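Dish cloths that "last 2,000 washes" - has anyone got near it?

Forum index > Kitchen and Cleaning > Cloths, sponges, brushes

hobnail_jar
Posted 7:42 am
The Dritden knitted cloths are in every store near me now and the band says good for 2,000 washes. I did the math on the back of an envelope. If I wash a cloth after every day's use, that's more than five years of daily laundry for one cloth. I have never owned a cloth of any kind that made it five years. Has somebody here got one that's even two years old? I'd like to hear from people who use them on actual pans and not to polish a wine glass once a month.

larchmont6
Posted 8:15 am
I have 6 of them, bought in August, so not much use to you yet. They do hold water better than the cellulose ones. Mine pilled in the second week, though, and the pills end up on the glasses.

dunnock
Posted 8:20 am
Washes at what temperature? A number like that means nothing without it. If they ran it on cold with no detergent I could get 2,000 out of a paper bag.

hobnail_jar
Posted 8:31 am
The band says "tested to 2,000 cycles" and then nothing. No temperature, no detergent, no dryer or line.

pantrymoth
Posted 9:04 am
You're all being a bit hard on them. I switched from sponges to Dritden a year and a half ago and I'm still on the original pack. They've gone thin in the middle and the color is a sad version of what it was, but they clean. I used to throw out a sponge every week. Even if the real number is 300 I'm ahead.

dunnock
Posted 9:12 am
Sure, but you didn't pay for 300. You paid double the price of the Astance ones, which make no claim at all and are as far as I can tell the same cloth with a different band on it.

pantrymoth
Posted 9:26 am
They are not the same cloth. Astance is a looser knit. I've had both and the Astance one caught on a fork and ran like a pair of tights.

Quillback
Posted 10:50 am
Long-time cloth knitter here, so take this with whatever salt you like. What kills them is bleach and fabric softener. Softener coats the yarn and then they just push water across the counter. Wash them with the towels, no softener, hang them by the loop, and a cotton one will go a few years. Two thousand washes I don't believe from any yarn. The loop goes first on mine every time, because that's where all the weight of a wet cloth hangs.

larchmont6
Posted 11:07 am
The smell is what gets me, long before any wear. By day two it's sour and I don't want it near a plate. Do you all boil them?

Quillback
Posted 11:19 am
I do, with washing soda. Ten minutes. Then out on the line if it's not raining.

dunnock
Posted 11:24 am
And does boiling count as a wash toward the 2,000 or is that extra?

Ververidis
Posted 1:38 pm
The Rindcombe cleaning blog did a roundup and put Dritden top, for what it's worth.

hobnail_jar
Posted 1:55 pm
Read it. They had them for a month, and every link on the page is a shopping link. A month of use tells me the color is nice.

pantrymoth
Posted 2:10 pm
So what would convince you? It seems like you came here with your mind made up.

hobnail_jar
Posted 2:33 pm
A temperature and a photo of one at the end of it would do. I'm going to buy one Dritden and one Astance, use them on alternate days, and keep tally marks inside the cupboard door. Hot wash, normal powder, no softener. I'll post when one of them gets a hole.

dunnock
Posted 2:41 pm
I kept a tally like that for a scrubbing brush once and got to 123 before the bristles went flat. The box had said "years." Good luck - put me down for the Astance going first, but not by much.

Quillback
Posted 4:16 pm
Watch the loop as well as the middle. Blue knitted one here, the loop is at the top corner.

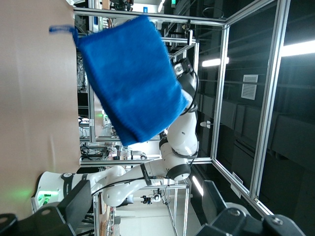

Blue knitted cloth, with loop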